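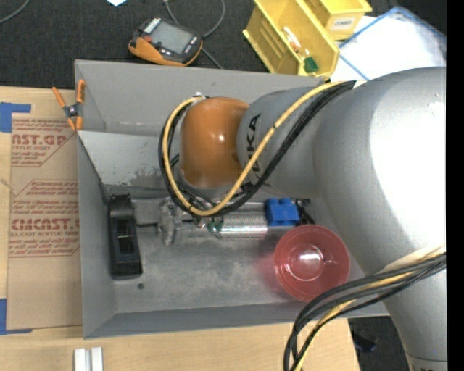 4 Setting up the sorting bin

This section covers placing the bin on the table, loading it with small household items and toy bricks, and clearing it at the end of a session. Read section 3 (Table assembly) first. The Murnholm table must be level and its leg locks closed before a bin is put on it.

4.1 Before you start

You need:
Murnholm table, assembled
Open rectangular bin, gray
Item set (bowls, building bricks, small parts)
Nirneck non-slip mat
Soft cloth

Check the bin for dents along the rim. A bent rim can leave one corner raised, and the bin will rock when items are taken out. Replace a bent bin. Do not hammer it flat.

4.2 Placing the bin

1. Wipe the tabletop with a dry cloth. Remove grit, which scratches the wood.
2. Lay the non-slip mat on the table with the ribbed side down.
3. Set the bin on the mat with its long sides parallel to the front edge of the table. Leave 70 mm between the bin and the table edge.
4. Press down on each corner in turn. If the bin rocks, lift it, turn it end for end and repeat the check.
5. Mark the outside corners on the mat with tape so that the bin can be returned to the same place after cleaning.

CAUTION: Do not slide a metal bin across bare wood. Lift it with both hands.

Note: The mat is cut for the Murnholm table. On the narrower Daher table, trim it to a width of 46 cm.

4.3 Loading the bin

1. Sort the items by size before loading.
2. Place bowls first, open side up, flat on the floor of the bin. Do not nest them unless the session sheet calls for stacked items.
3. Add building bricks with the studs facing up. Separate any bricks that are joined.
4. Place small parts last. Keep them 2 cm or more from the bin walls, where they are hard to pick out.
5. Stop when the top of the load is 40 mm below the rim.

CAUTION: Small parts are a choking hazard. Keep the item set away from children under three.

Note: Clear plastic bowls pick up glare from overhead lights and their edges can be difficult to make out. If this is a problem, move the lamp or dim it. Moving the bin means repeating 4.2 from step 3.

4.4 Changing the load

The bin can stay on the mat between loads. Take out small parts first, then bricks, then bowls. Check the items against the session sheet and set aside anything cracked or chipped. Spare items are supplied in the Prikach refill box, packed by size.

Do not tip the bin to empty it. Bowls crack easily when they land on a hard surface.

4.5 Cleaning

1. Empty the bin as described in 4.4.
2. Lift the bin off the mat and wipe the inside with a damp cloth. Dry it fully, including the corners.
3. Wash plastic items in warm water with mild dish soap. Do not put them in a dishwasher.
4. Let all items air-dry before they go back in the bin.
5. Shake out the mat and replace it against the tape marks.

If the tape has lifted, remove it and mark the corners again. For stains on the tabletop, see section 7.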